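Shared desks: drawers, shelves and tops
Speaker notes, Lanthorpe facilities session, 2024-06-13

Slide 1. Title

Introduce the subject in one sentence: how small storage on a shared desk fills up, and what we changed at Trudside to slow that down. Say that handouts are at the back. Take short questions during the talk and keep longer ones for the end. Check that the clicker works before starting, as the receiver under the lectern was loose at the last session.

Slide 2. Scope

The talk covers desks used by more than one person in a week. It leaves out private offices, reception counters and anything with a lock. Lockable storage behaves differently and the Trudside figures do not include it.

Three terms, used the same way throughout. "Top" is the working surface. "Drawer" is anything that pulls out from under the top. "Hutch" is the shelf unit that stands on or is fixed to the back of the top. Some people in the room will say "riser" for the hutch. Mention it once and carry on.

Slide 3. The review

We looked at 70 desks in January. Every loose item on a top, in a drawer or on a hutch shelf was logged, with a note of where it lay. The total was 2,690 items. Cables fixed to the desk were left out, as were screens and keyboards.

Each item was put in one of four groups: in use, kept for later, left behind, rubbish. The line between "kept for later" and "left behind" was the difficult one. The rule was that an item with a name or a project on it counted as kept. Everything unmarked counted as left behind. Expect an objection here. The rule is crude, but two people logging the same desk gave nearly the same result, and the earlier rules we tried did not manage that.

Do not read out the table. Leave it up while talking and move on.

Slide 4. Drawers

Point one: a shallow drawer fills from the front. People open it part way, drop the item in and push it shut. The back third of the drawer is rarely reached. When we pulled drawers right out, the older material was at the back and usually had not been seen by the current users.

Point two: a drawer directly over the knee space is opened less than one over a side panel. The user has to move the chair back to get at it.

Point three: side rails. A drawer on thin side rails needs to be pulled straight. If it is pulled from one corner it binds, and after a few weeks of binding people stop using it. Check this before replacing the drawer. A wipe and a little wax on the rail is normally enough.
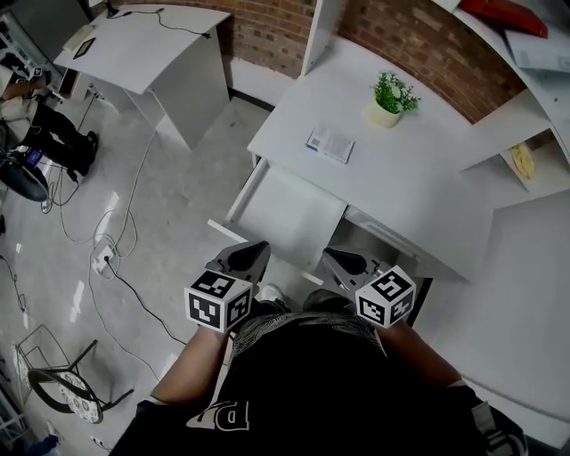

White desk with the drawer pulled out, potted plant at the back of the top.

Method for clearing a drawer. Read this out, as people write it down.

Pull the drawer out to its stop. Take everything out and put it on the top. Do not sort inside the drawer. Wipe the base and the rails. Put back only what is in use. Items kept for later go into a labelled envelope, and the envelope goes to the back. Close the drawer and open it again once to check that nothing rises above the front edge.

The whole job takes six minutes for a drawer of ordinary size. It takes longer with paper in it, as paper has to be read. If there is a lot of paper, take it out as a block, date the block and deal with it separately.

Drawer dividers: we tried them and took them out again. They were the grey push-fit kind supplied by Biltent and they were well made, but users moved them to fit large items and then did not move them back. A single shallow tray at the front did the same work. The tray should be no wider than half the drawer, otherwise it is treated as the floor of the drawer and things get laid across it.

Slide 5. The top

A short slide. The top should hold what is in use during the session and one permanent item at most. A plant is acceptable as the permanent item. Place it at the back near the wall, where an arm does not sweep across it, and choose a round pot small enough to lift with one hand. Somebody has to be named for watering, and the name goes on the cleaning sheet. Overwatering marks a painted top faster than anything else on our list.

Small flat items are the main problem. Cards, leaflets and booklets lie flat, take up no height and do not look like clutter, so they are left. Over a month they spread from the back of the top towards the front. The cleaning instruction now says to lift every flat item, check both sides and either shelve it or bin it.

Printed instructions for equipment belong in the drawer. Warranty cards and delivery slips belong in the office file. Neither should be on the top after the first day.

Lamps: where a desk has a small table lamp, put it at the far end from the drawer in use, with the flex running behind. Do not stand a lamp on the hutch. The light is too high and the shade catches people's hands when they reach for the shelf.

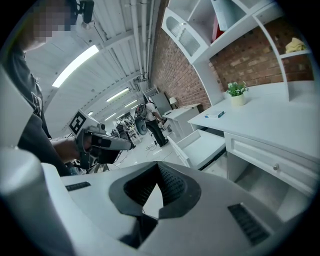
How often should a shared desk be cleared in full?
Once every five weeks was enough at Trudside, with a quick check of the top at the end of each day. Desks cleared more often than that showed no further drop in left-behind items.

Slide 6. The hutch

Open compartments are good for books and files and poor for small things. A small item in a deep compartment ends up at the back and is lost from view to anyone sitting down. Stand at seated eye height when you assess a hutch. The upper shelves look tidy from a standing position and often are not.

Allocate by weight and frequency. Heavy items low, frequent items between shoulder and eye height when seated, the rest above. Leave one compartment without an allocation. People need somewhere to put a thing down, and if no place is given they will use the top.

Compartments with a door, including small glass-paned ones, need a separate rule. A door hides slow build-up. A glass pane helps a little, but only when the pane is clean and the compartment is near eye level. We put spare stationery behind doors and nothing personal.

Cylindrical items roll. Tubes, rolls of tape and rolled paper should stand on end or go in the drawer. If they have to lie on an open shelf, lay them at the back with something flat in front. It is a minor point, but a fair share of the things we found on the floor had rolled off a shelf.

Soft items - cloths, packets, wrappers - collect on the lowest shelves. Those shelves are near the hand when a person is seated and out of the line of sight. Add them to the weekly check by name. "Wipe shelves" on a cleaning sheet was read as meaning the shelves at standing height.
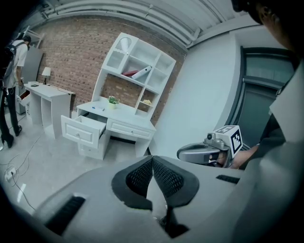 Desk and hutch against the brick wall, with the left drawer open.

Slide 7. Position against a wall

A desk with a hutch should stand close to the wall but not hard up against it. Brick is uneven, and a hutch pushed against it will rest on one or two points. Leave a finger's width. Check that the hutch does not rock when a drawer is opened to its stop. If it does, level the legs first and look at the fixings second.

Two desks along one wall: leave a gap wide enough for a broom head, or close the gap completely. A narrow gap collects paper and pens and cannot be cleaned without moving a desk.

Drawer clearance: allow the full length of the drawer plus standing room in front of it. Plans often show the chair and leave out the open drawer. On the Trudside plan two walkways had to be shifted for this reason, and the cost of that was larger than the cost of all the trays.

Floor finish: a pale floor shows dropped items well, and we would choose it again. It also shows chair marks. Facilities at Lanthorpe have a note on cleaning these, available on request.

Slide 8. Knobs and fittings

Round knobs are easy to grip and easy to catch on clothing. Tighten them at each full clear. A loose knob turns under the hand, the user pulls at an angle, and the drawer binds as described on slide 4. Keep spare screws in the office, in one marked bag per desk type. The Major desks take a longer screw than the others we have and the two should not be mixed. A screw that is too long will stand proud inside the drawer front and scratch whatever is stored there.

Slide 9. What we would do differently

Log the drawers before the tops. We did the tops first, users saw us coming and swept things into the drawers, and the drawer counts are probably high as a result. Say this plainly if asked about the data.

Agree the disposal period before starting. We had left-behind items boxed in a corridor while this was being decided, and the boxes were then in the way of the fire door and had to be moved twice.

Photograph each desk from the same height. Our set was taken from several and the pictures are hard to compare.

Slide 10. Questions

Have the drawer method sheet ready to put back on screen. Somebody will ask about lockers. Refer them to the separate storage paper and offer to send it. If there is time left, return to slide 7 and go through the clearance drawing in full.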